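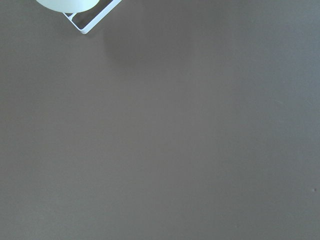 Wrist view over a matte gray-brown surface, white frame at upper left.

Stivitz Wrist View Kit
Camera mount, lighting notes and the Furport training recipe, sold together

Most wrist camera footage is dull. Anyone who has scrubbed through a few hours of it knows the feeling: long stretches of tabletop, a bit of something pale along the top edge, a shadow, more tabletop. The usual advice is to throw those stretches away before training. The Stivitz kit comes with a method for keeping them, and a mount stiff enough to make keeping them worthwhile.

The method is called Furport. Jiahui Liang and Mireille Smadi worked it out at Skandow while trying to find out why a perfectly good placing policy kept dawdling above a bare surface like a guest who can't find the coat rack. The policy had been trained on tidy clips in which the object was always in plain sight. Show it a mostly blank view and it had no opinion at all, or worse, several.

What Furport does

Furport reads the low-content parts of a wrist view as a height and approach signal. On a plain matte surface there is very little texture to track, but there is shading, and there is usually a shadow with soft edges. The shadow's position and blur change as the wrist moves. A small network learns to predict the next wrist motion from those changes, together with whatever sliver of an object is still in view. Its output goes to the main policy as one extra input. There are no depth sensors to buy, which has disappointed at least one depth sensor salesman.

What we measured

Xuelian Hou ran the comparison on a bench in April. Both policies were trained on the same 3,000 clips. One had the low-content stretches trimmed out, the other had them left in with Furport switched on. Each was then given 98 placing attempts on a plain surface.

Trimmed clips: 65 successful placements
Full clips with Furport: 87 successful placements

The second policy also hovered less, though we didn't set out to measure that and won't pretend to a number. Most of its failures came when the lamp had been moved between training and test. It is very attached to its lamp.

Where it doesn't help

Glossy surfaces are bad. Reflections move in ways the network takes personally. Strongly patterned surfaces are fine but pointless, as ordinary visual tracking already does the job and costs less compute. Flat overhead panels that wash out every shadow leave Furport with nothing to read, and it will tell you so by drifting sideways.

Objects that sit close in color to the surface are an open question. Miłosz Czerwiński has a stack of runs on this and has promised a note by Monday. He hasn't said which Monday.

In the box

Wrist bracket, with 4 mounting screws and one hex key
Camera plate with a fixed tilt (please don't bend it to make it adjustable)
Strain relief clip for the cable
Printed lighting guide
Download card for the Furport training code and sample clips

The camera is not included. The plate fits small board cameras with a standard hole pattern, and the drawing is on the downloads tab. Measure your camera before ordering - returns on drilled plates are not a happy subject here.

Setup notes

Fix the lamp to something that doesn't move with the arm. Lock exposure and white balance before recording, or the gray-brown of your surface will wander all day and the network will look for meaning in it. Record the approach and the retreat as well as the placement. Leave in specks and scuffs. Qiuyue Wan cleaned the test surface to a showroom finish once, and the resulting policy was baffled by dust.

If you already have clips recorded with another mount, the training code will accept them as long as the camera position stayed the same throughout. The Liyanage import script handles trimmed sets too, but it can't put back what was cut.

Compatibility

Tested with the Skandow bench arm. Other arms need an adapter ring, sold separately. Send us the flange drawing if yours isn't listed, preferably the current revision.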